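Nitasness Small Parts Sorting Set

README, version 3

Welcome! Nitasness is a collection of pictures and notes on one very ordinary job: getting small electronic parts out of the mixed box they arrived in and into bins where a person can find them again. We love this job far more than is reasonable, and we hope the set is useful to anyone who teaches it, studies it or simply has a drawer full of loose motors at home.

What you get

The set holds 471 pictures of sorting tables and 74 note files. Each note file covers one sorting session and says which parts were on hand, how the bins were laid out and which parts ended up in the wrong place. There are 40 kinds of part in the list so far, from coin cells to ribbon cables. The full list is in parts.txt, and the spelling there is the one used everywhere else, so please search with it (it's "vibration motor", never "buzzer" or "vibe motor").

Folders

pictures/ has one folder per session
notes/ has one plain text file per session, same name as the folder
parts.txt is the list of parts
layouts.txt describes the table layouts and gives each a short name

The layouts

Three layouts appear in the set, and they are called Row, Corner and Varside. Row is all the bins in a line along the back of the table. Corner puts them in an L, which suits people who sort sitting down. Varside is the one we use most and the one we'd suggest you start with!

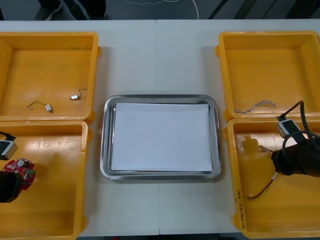
Paper is the best cheap sorting aid we know. Tiny parts with wire leads are hard to pick out against bare metal, especially under a strong overhead light, and a plain white background makes a huge difference. In the Varside layout the steel tray goes in the middle with its blank sheets lying flat inside, and the yellow bins stand in pairs to the left and right, so whichever side a part belongs on, the trip is short. We keep a stack in there instead of a single sheet. When the top one gets grubby, pull it off and carry on.

How parts are named in the notes

Every part gets its plain name first, then a size if we measured it, then a color if that helps. Bare boards are listed by color only. Motors with leads are counted as one part even when a lead has come off, and the loose wire goes under "scrap". We went back and forth on that one for a whole December and are still open to better ideas.

Known problems

Some early note files use the old bin numbers. Van Dijk bins and Demulis bins have different depths, and the early notes don't always say which were used. Capacitors were split into two kinds partway through, so older totals for them will look too high.

Adding your own

Please do! Send a session folder and a note file with the same name, and use an existing layout name if yours is close. If you sort something that isn't in parts.txt, add a line for it at the bottom and we'll merge it into the next version.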